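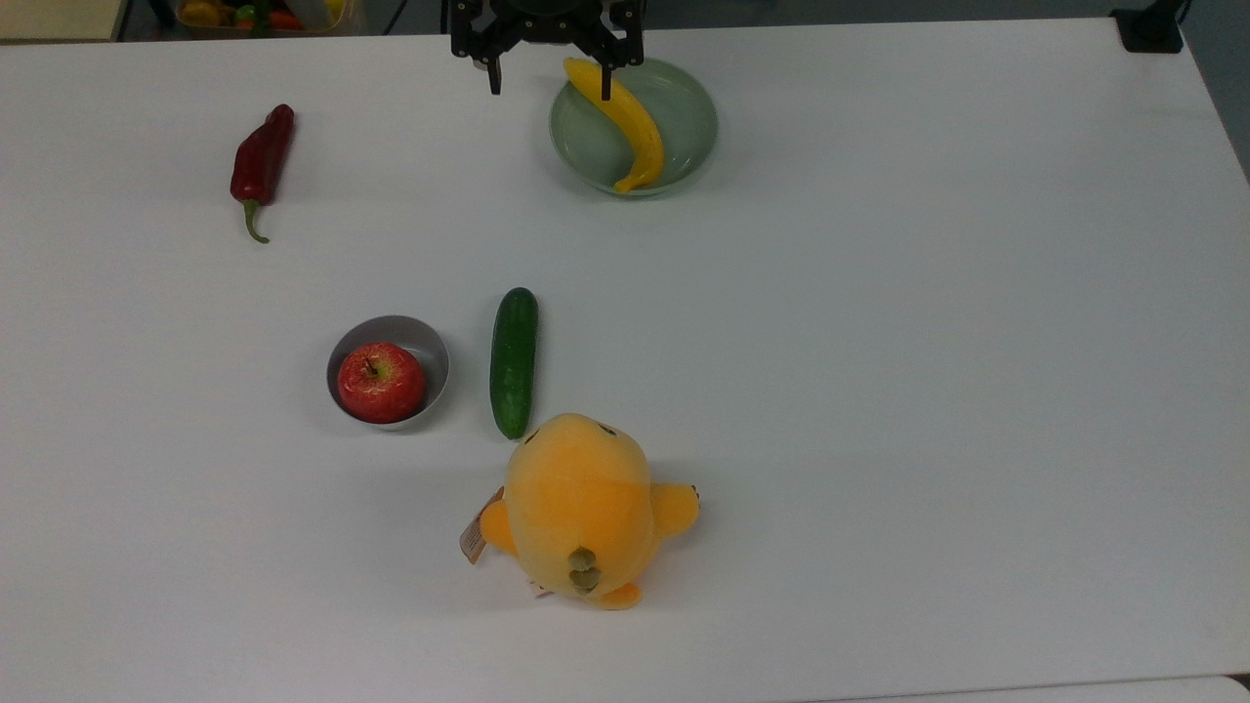 Incident note: gripper re-closing after a stop on the tabletop cell

In October the tabletop sorting cell at Cheetham had a fault in which the gripper closed without a command after a protective stop had been reset. There was no injury. The fingers shut on the rim of a bowl and cracked it, and the arm tripped on overload a moment later. The cell was out of use while the cause was traced. Readers with a Clenitz controller of the same age should check their own set-up against what follows.

The task

The cell does pick and place with play food and soft toys. A run consists of a spoken or typed request, such as putting the banana in the green bowl or the apple in the grey one, and the arm carries it out on a white table under fixed lighting. The objects are chosen for their mix of shapes. A chili pepper is thin with a bent stem, a cucumber will roll if touched off centre, and a plush toy gives no clear contact signal at all because the fabric yields before the motor current rises. Finger force is therefore set per object from a table in the controller, and the fingers are expected to be fully open at the start and the end of each move.

The step that matters is the release. The gripper comes down over the bowl, opens, waits for the position encoder to report both fingers open, and then lifts. With a banana in a shallow bowl there is very little clearance between the right finger and the fruit, or between the finger and the rim. If the fingers move at that point, something will be caught.

What happened

At the time of the fault Ankit Pandey was running the cell and Weidong Xue was at the bench resetting objects between runs. The arm had released a banana and was still low over the bowl when the area scanner tripped. The trip was genuine: Weidong had reached in to straighten the cucumber before the lift had finished. The arm held position, as it should, and the gripper drive was switched off.

Weidong stepped back and Ankit pressed reset. The drive came back on and the fingers closed at full speed. No close command had been sent. The left finger missed the bowl, the right finger took the rim, and the current limit on the wrist opened the contactor. Ankit used the emergency stop as well and left the cell isolated until Derek Tunstall arrived.

The event log gives 112 milliseconds between the drive being enabled and first contact. A person with a hand near the bowl would not have had time to pull it out.

Cause

The gripper is a Hadier two-finger unit with its own small drive board. The board holds a target position in memory. When the main controller sends "open", the target is overwritten and the fingers move to it. When the drive is switched off, the target is supposed to be replaced by the present position, so that nothing moves when power returns.

Derek found that this replacement was carried out only if the stop arrived while the board was idle. The board did not count itself as idle until a settle timer had run out after each move. The timer was set to 50 milliseconds in the original configuration and had been raised during the summer to cut down on false "not open" reports, which were common with the plush toy. Nobody changed the order in which the board stored its positions. With the longer timer, a stop shortly after release found the board still busy, and the board fell back on the last target it had confirmed. That target was the closed position from the grasp.

The fault needed three things to line up: a release, a stop within the settle time, and a reset without a fresh command. On the test bench, with the arm parked and the fingers clear of everything, Derek tripped the scanner by hand after each release. The fingers closed on reset in 46 trials. When the stop was delayed until the timer had run out, they stayed open every time.

The same behaviour had probably been present since the summer. Thomas Melis went back through the logs and found two earlier resets where the finger position changed with no command recorded. Both had been put down to encoder drift. On both occasions the arm was high above the table and there was nothing in the gripper's reach.

Why the checks missed it

The monthly safety check trips the scanner with the arm moving and with the arm parked. It does not trip it during a release. The reset test looks at whether the arm joints stay still, and the gripper is not on the sheet. The risk assessment treated the gripper as low energy on the grounds that its normal grip force is limited to 40 newtons. That limit is applied by the force table, and the force table is loaded with the first command after a reset. Between the reset and the first command the board uses its default, and the default is higher.

Neville Crabtree, who signed the original assessment, has asked for this last point to be recorded plainly. The force limit was listed as a protective measure and it was not in effect when it was needed.

Changes made

The settle timer is back at its original value. The false "not open" reports have returned with it and are being dealt with separately.

The controller now sends the measured finger position to the board as a new target before the drive is enabled. If the board does not repeat the value back, the drive stays off.

The default force on the board has been lowered to match the lowest entry in the force table. It is stored on the board itself and survives a power cut.

Reset has been split into two presses. The first clears the scanner. The second enables the drives, and is accepted only when the scanner field is clear.

The monthly check has two new lines: a stop during release, and a reset with the gripper over a bowl. Both are done with a foam block in the bowl and hands outside the scanner field.

For the person at the table

Do not reach in to tidy an object until the arm is back at its park position and the lamp is steady. A pepper or an apple out of place can be put right before the next run. If the scanner trips while the gripper is low, leave everything where it is, including anything in the bowl, until the arm has been driven up and clear.

If a finger moves on reset by any amount, isolate the cell and write down the time. Do not clear the log. The two earlier events could be traced only because the log had been kept, although the entries either side of one of them were missing.

Still open

Bevilura, who supplied the cell, have been sent the traces and the board settings. They have confirmed the storage order but have not said whether other drive boards in the range behave in the same way. Until they do, the spare gripper stays in the cupboard with its cable removed.

Thomas is also looking at whether a stop during a grasp, with an object held, can lead to the opposite fault, where the fingers open on reset and drop the load. With a toy apple this is of little interest. The same board is fitted to the larger arm next door, where it would matter more. Results will go in the next issue if the bench is free in time.

Questions about the board settings should go to Derek. Please quote the firmware number from the label under the wrist cover, as the one shown on the screen is not always up to date.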